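Workplace Inspection Checklist: Furniture, Floors and Waste
Site: Ketadico, Room 29
Date: 2022-04-08
Inspected by: Inès Bodin
Received by: Bit-na Won

1. Exits and aisles
1.1 Exit door opens fully. OK
1.2 Aisle width at shelving. Not OK. Two cartons of Farina paper stored on the floor. Move to shelf.
1.3 Exit sign lit. OK

2. Lighting and power
2.1 Ceiling lights working. Not OK. One tube flickers over the sink. Work order 3000 open.
2.2 Extension cords. OK. None linked end to end.
2.3 Outlet covers. One cracked, left of the door. Replace before use.

3. Work surfaces
3.1 Tables level and stable. OK
3.2 Edges and corners free of chips. OK
3.3 Surfaces wiped at end of shift. Log has no entry for two shifts in the last 20.

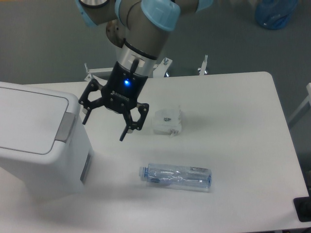
Section 3, work area.

4. Fire equipment
4.1 Extinguisher on bracket, pin and seal in place. OK
4.2 Inspection tag. Due in May. Vunberg to service.
4.3 Clearance below ceiling. Top shelf is too full. Lower the stack.

5. Waste
5.1 Bins emptied daily. See comment.
5.2 Separate container for broken glass. Missing. Order from Buvilus.

Comment on 5.1: Bins are emptied on weekdays only. Food waste should not go into room bins before a weekend.
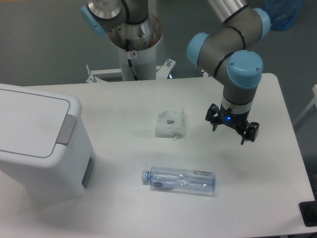

Liners must be the size marked on the bin. Oversize liners slip down and waste collects underneath. Stock on hand is 31, enough until the next order.

6. First aid
6.1 Kit sealed and in date. Eyewash expired. Replace.
6.2 Contact list posted. OK

Open items: 1.2, 2.1, 2.3, 3.3, 4.3, 5.2, 6.1. Reply in writing to I. Bodin.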